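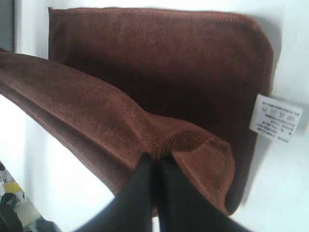
Small thread about my towel folding arm, because several people asked how it is going. I build it in the shared workshop in Redby, on the bench near the window.

The arm is a kit from Ekmont. The gripper fingers I printed myself, in black. This is version 11 of the fingers. The first versions were too smooth and the cloth slipped out at every lift.

Version 11 is wider at the base and has a squared tip. It can take one layer of microfiber from the table, if the tip comes down slowly. If it comes down fast, it only pushes a wrinkle in front of it.

For training I drive the arm by hand with a second, smaller arm and record everything. Until today I have 211 recordings of one fold. My friend Emrys Jenkins made 15 of them and his are cleaner than mine, I must admit.

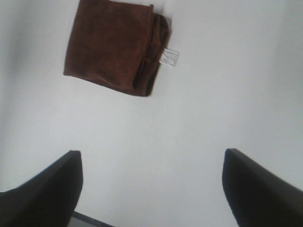 The camera sits at the wrist, so it sees what the fingers see. I tried first with a camera above the bench – too much shadow from the arm itself, and the corners of the cloth were only a few pixels.

Software: I call the project Plakness. It is a small model and I train it at night on my old desktop computer. One training is 3,000 steps, then I look at it in the morning with coffee and usually I change one thing only.

The hardest part is still the second fold. After the first one there are two layers, and the fingers like to take only the top one. Jasińska, who has the bench next to mine, suggested to close the fingers a little before touching the cloth. I will test it this week. 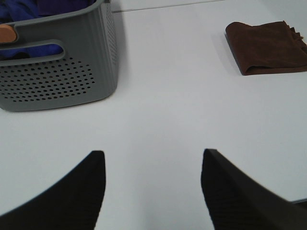
Next step for me is sorting, so the arm must learn where things go and not only how to fold them. I want to begin with two colors which are easy to tell apart. Blue cloth in the gray basket on the left, brown towel folded on the right, and the middle of the table free for the work. Later I will change the sides, so it does not learn only the position.

If somebody has experience with thin fabric and soft finger pads, please write me which material you use. I can share my finger files too – they need some cleaning first.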